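Notes from the Pultwood data collection, 28/07/2019. Short thread on the two-arm fruit-to-plate set.

**1/** The count stands at 1,469 accepted demonstrations. Each one is a full teleoperated run: both grippers start open, one piece of fruit per side, one plate between them. The run ends when both arms are back at their start poses.

**2/** Start positions come from a printed list of 200 layouts. The operator places the objects, checks them against the list, then starts recording. We stopped letting operators pick their own layouts in February. They drifted toward the easy ones.

**3/** Fruit shape matters more than I expected. A pear on its side wants to roll when a finger touches it off center. Grapes have a narrow end and a wide end, and the policy has to learn which part to close on.

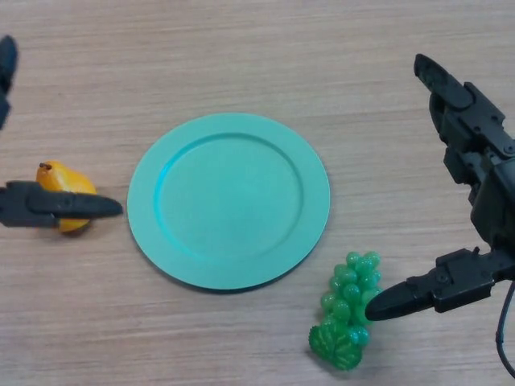
**4/** We log joint positions, gripper opening and head camera video at 30 frames per second. The fingers often hide part of the fruit from the head view during the approach. Those frames stay in. The policy will see the same thing at run time.

**5/** Rejected so far: 39 runs. Most were sync errors between the left arm and the video. A fumbled grasp is not a reason to reject if the operator recovers – recoveries are tagged and kept as their own subset.

**6/** Labeling is done in Noler. One tag per arm per phase: reach, close, lift, place, release. Phases can overlap between arms, so the two tracks are stored separately. The first export merged them and had to be redone.

**7/** Training split is by layout, never by run. With a random split, near-copies of the same layout land on both sides and the validation numbers look better than they should.

**8/** Next up is the Lindwood table, same fruit and same list, different surface and lighting. File format stays the same. Loader changes go in the Slaoui branch.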